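Can a machine do my chores yet?

September 10, 2025

I manage the shared kitchen for a small office building, and I clean my own house on top of that, so I have a practical interest in this question. A reader wrote in March to ask if she should hold off on hiring a cleaner and wait for a robot. I told her no. I still say no, but I've read and watched enough since then to give a longer answer.

Some chores are already done by machines and have been for years. The dishwasher washes. The dryer dries. My robot vacuum does a fair job on flat floors if I pick up the cords first. What these have in common is that a person brings the work to the machine, or clears the way for it. The loading, the folding and the putting away are still ours.

Take the fridge. At our building I wipe it out, throw away old food and put the good food back. It takes me 19 minutes if the shelves aren't sticky. To do the same, a robot has to open a door that sticks a little, hold a wire shelf without bending it, and tell a full carton from an empty one. A mini fridge makes it harder, with less room for a hand to turn.

The way people are trying to get there is by doing the job themselves with grippers in their hands and recording it. The robot is supposed to learn from the recordings. One person might open the same door 42 times, and a full set can run past 1,000 tries.

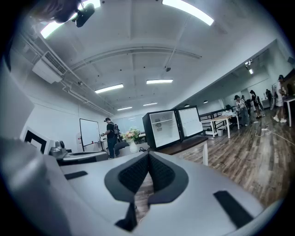
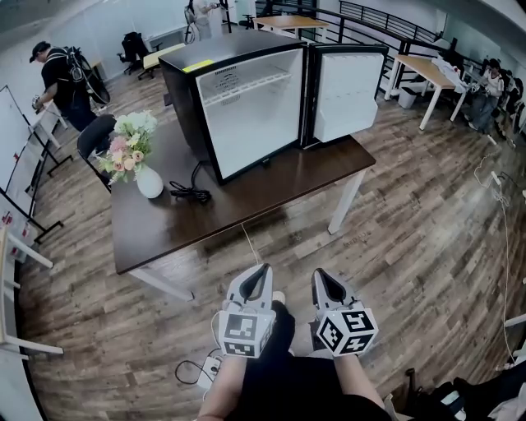 Second photo: the mini fridge with its door open, and a gripper in each hand.

My friend Sizwe Kekana works in the stockroom at Kasten, a parts wholesaler, and I asked him how it looks from the shop floor. He said the machines there are good at moving a full bin from one spot to another. When a bag splits or a label is on the wrong side, a person walks over. He gets called five times on a normal shift. He doesn't mind it, but he laughed when I asked if the stockroom ran itself.

I think homes will come later than shops. A stockroom can be set up to suit the machine. My kitchen has a drawer that only opens if you lift it, and a cat.

Price is the other part. I don't expect to pay for a robot that can clean a fridge and nothing else. If it could clean the fridge, empty the dishwasher and carry laundry up a flight of stairs, I'd look at it. I haven't come across one that I'd trust with all of those while I was out of the house.

So for now, hire the cleaner if you can afford one. Buy a decent vacuum. If you want to do the fridge yourself, take the shelves out first and let them come up to room temperature before you run hot water on them, especially the glass ones.

Next week I'll get back to the pantry shelves. I still have to find brackets that fit.

Posted by Khanyisile Pretorius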